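Somewhere in my desk drawer there is a laminated card that says I am certified to operate a pallet wrapper. It expired in March. I mention it because it is the only credential I hold in the field of industrial machinery, and because since the spring my job title has included the word "automation."

Some background for anyone who found this blog through the bread posts. I work for Catier, which packs and ships tableware. Plates, bowls, the occasional gravy boat. Restaurants and hotels buy it in bulk, and regular people buy it one place setting at a time after they break something. For most of my years there I worked the repack bench, and the repack bench does exactly what it says. Mixed cartons come in, you open them, you check every piece for chips, you sort, you rack, you pack again. On a good shift the building moves over 3,000 pieces, and every one of them gets picked up by a hand at least twice.

I liked the bench. I'm not going to pretend it was a calling. It was a tall table, a radio with one working speaker and a rotating argument about where to order lunch. But you get a feel for it. You can hear a hairline crack before you see it - you tap the rim with a knuckle and a good plate rings and a bad one sort of coughs. I used to do it at restaurants until I was asked to stop.

Then the company bought into what the memo called the Trilley program. The memo was 11 pages long. I read all of it, which put me in a very small club, and as far as I can tell that's how I got picked. The plan was to find out which parts of repack a pair of robot arms could take over, and they wanted people from the bench in the room while they found out. There was a small raise. There was also a polo shirt.

What I do now is set the table. I'm serious. I put bowls and plates where the day's sheet tells me to put them, the arms do something with them, I write down what happened, and I set the table again. My mother spent most of my childhood trying to get me to do this without being asked, and she would like it known that she was right about it being a useful skill.

The first thing that changed was my sense of what's hard. I came in assuming the arms would be good at the dull parts and bad at the clever parts. The trouble is I had no idea which parts were clever. Picking up a plate, for example. I have done that more times than I've tied my shoes. I could not have told you how. When the engineer asked me to explain where my fingers went, I picked one up slowly to show her, and did it wrong, and nearly dropped it. I'd been watching myself. It took me most of a morning to get a description on paper, and it came to a page and a half, with a drawing. Tip it up on its edge, let the edge do the work, don't squeeze the face. Bowls got their own page, mostly about rims. 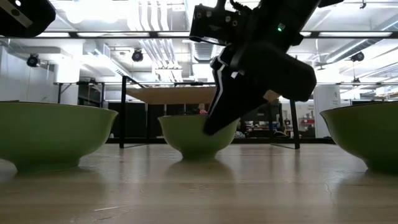
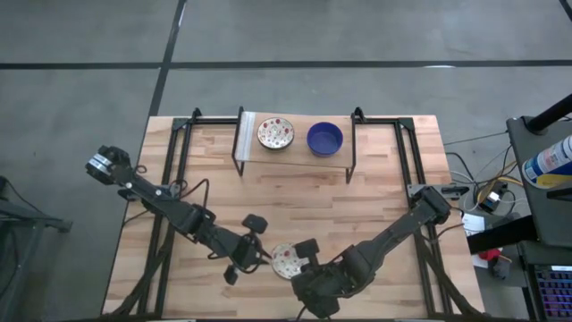 The second thing that changed was the pace. At the bench you were always a little behind. There was a number on a screen on the wall and the number was never happy. In the test area there's no number on a wall. One plate can take a very long time, and when it's done, everyone looks at it, and then we do that plate again. The first week I wanted to reach in and do it myself so badly that I took to keeping my hands in my back pockets. You are absolutely not allowed to reach in. There's a whole form about it.

I've had to learn patience at work, and I can report that I've brought none of it home.

The third thing is the one I've been putting off writing about, and it's the reason this post has been sitting half finished for so long. It's the other people on the bench.

When I moved over there were 8 of us on day shift repack. There still are, if you count the person who took my spot. So far the arms have replaced zero people, and at their current speed they couldn't replace one person with a bad cold. But everybody can do the math on where it's supposed to go, and everybody knows I'm the one carrying the plates for it. Lunch got a little strange. Nothing rude. I'd sit down and the talk would turn to weather. Somebody asked me whether "it" liked me, and I said it was two arms and a lot of cable, and they said so was my ex. Which was fair.

I asked the site manager flat out what the plan was, and to his credit he didn't read me the memo. He said the parts they want off people are the overnight sorting, which they've never been able to staff, and the repetitive lifting, which is what ends up in the injury log. He said day shift stays. He also said he couldn't promise anything past next year's budget. I wrote both halves of that down, and I told the bench both halves. The talk got less about the weather after that. It got louder too, but I'll take it.

Here's where I've landed, for now, and I reserve the right to move.

I don't miss the wrists. Anyone who's done repack for a few years knows what I mean. You wake up and your hands are shaped like you're still holding something. Mine have gotten better since spring and I can open jars again, and I resent how much that counts with me. If the overnight lifting goes to a machine, I don't think there's a person in the building who would fight to get it back. We would fight over what happens to the hours.

I do miss being fast. That one surprised me. I was good at something you could see me being good at, and now I'm good at noticing things and typing them into a box. The box has a character limit. My best note so far is "held it like it was somebody else's baby," and I was asked to rewrite it with a grip position.

And I've got opinions about the sheet. The sheet comes from Ostrowski, the contractor that runs the test schedule, and it is written by someone who has never opened a mixed carton. Real cartons are a mess. There's a saucer jammed sideways, there's one bowl from a pattern we dropped years ago, there's packing paper stuck to everything. The sheet says "three bowls, evenly spaced." No carton in the history of this company has contained three bowls, evenly spaced. I brought this up at the review and there was a pause, and then somebody asked if I could put together a list of what real cartons look like. So I went back to the bench and asked, and for two lunches nobody could shut up. I came back with 459 lines of stuff that goes wrong. Some are duplicates. Several are about one particular supplier and can't be used in a professional setting.

That list is the best thing I've done in this job, and I typed it while other people talked. It's also what got the bench into the room. Starting next month two people from day shift rotate in with me each week, paid at the same rate, and they get to write notes in the box too. I'd like to claim I negotiated that. I mostly forwarded an email at the right time.

Will it matter? Ask me when the budget comes out. There's a sister site up in Hevden that's supposed to get the same setup if ours goes well, and their bench has already been in touch with me to ask what they should be asking. I told them to get the hours question in writing before they worry about anything with a gripper on it. Also to find out early who owns the notes. Also to say no to the polo shirt, it shrinks.

A few people have written in to ask whether the arms are creepy. They're not, really. They're slow and they click. The only time I've felt anything like that was late one afternoon when one of them set a plate down on its foot, dead level, without a sound, and I caught myself leaning over to tap the rim. It rang fine. The plate was always fine, it was a good plate. I put it on the sheet as a pass and then stood there feeling a bit like I do when the self-checkout thanks me.

(Before I get another email from safety: the arms were powered down when I leaned in. I filled out the form.)

Next post will be about bread again. The rye starter did not survive my new schedule and I have questions about whether I can restart it from the dried stuff stuck to the lid of the jar. If you've done this, please tell me how, and please tell me what it smelled like on day two, as I'm a little concerned.

Posted 30 September 2020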